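Workshop Tips: Living With a Little Benchtop Conveyor

I put off buying a small conveyor for years because I figured they were for factories. Then a shop over in Salinas was clearing out its packing room and I came home with one in the back of the car, plus a bag of odd bolts and a power supply that didn't fit anything. That was in March. I've learned a few things since, mostly by doing them wrong first, so here you go!

Tape your bench into squares

Do this before you set anything down. I use dark blue tape on a plain brown work surface, in big squares, nothing fussy. When you bump the conveyor (and you will) you can slide it straight back to where it was without getting the ruler out. It also helps with parking bottles and jars, because each kind gets its own square and stays there. Press the tape down hard at the crossings or the corners curl up and collect grit. Mine gets peeled and redone whenever it starts looking ratty.

I tried pencil lines the first time. They were gone in a week.

Get it level, then get it level again

Lay a short level along the side rail, then across the belt. If one leg is a hair low, the belt creeps to that side and starts rubbing, and you'll hear it before you see it, a sort of whispery squeak. A scrap of cereal box folded under the foot is plenty. I have a proper set of shims from Conelness that I keep forgetting I own.

Keep the wire away from the belt

The motor on a small unit usually sits at one end, and the wire wants to flop wherever it likes. Run it off the back, away from the side you work on, and leave a bit of slack before the connector so you aren't tugging on it every time you shift things over. And put your storage bin at the far end where stuff comes off, not next to your elbow. I had mine by my elbow for ages and knocked it on the floor more times than I care to say.
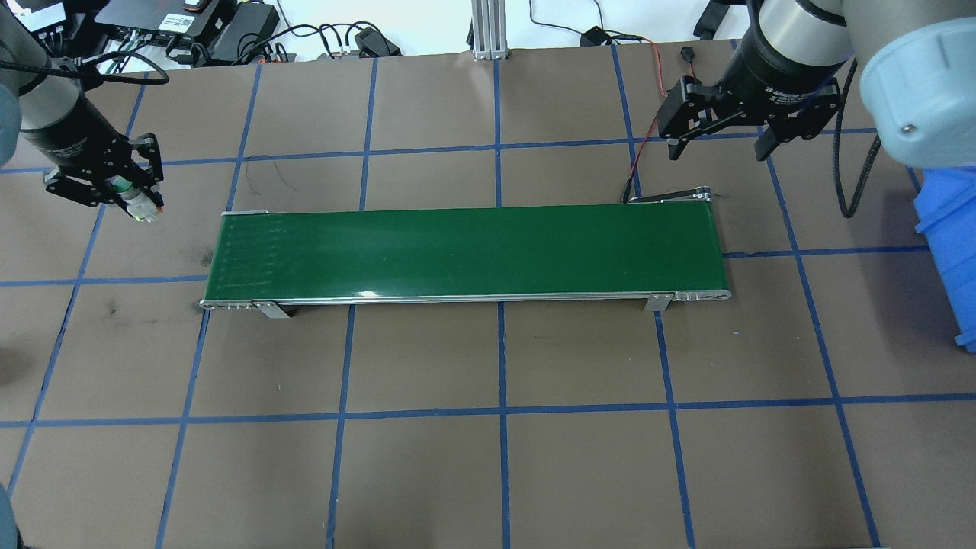 Cleaning the belt

Glossy belts show everything. Wipe yours with a barely damp cloth and one drop of dish soap, then go over it with a dry one. Unplug it first, please! I do a section, move the belt along by hand, do the next section, and so on until I'm back at the start. Skip the furniture polish. I used Pliltard spray once because it was sitting right there, and every bottle I put down skated off the end like it was on ice.

For sticky label gunk, a little cooking oil on a paper towel, leave it for a minute, then the soap again to get the oil off. An old gift card is good for scraping. Don't use a blade.

Small bottles tip over, so slow down

Little bottles with tall caps are the worst for this. Turn the speed down further than you think you need to, and set each one down gently near the start of the belt with its base flat. Half-full ones are steadier than empties. If they still go over, look for a bump where the belt is joined.

Spare parts

I keep a Zivell parts box under the bench with over 100 little screws and washers in it, and I still never have the right one. Take an old screw with you to the hardware store and save yourself the second trip.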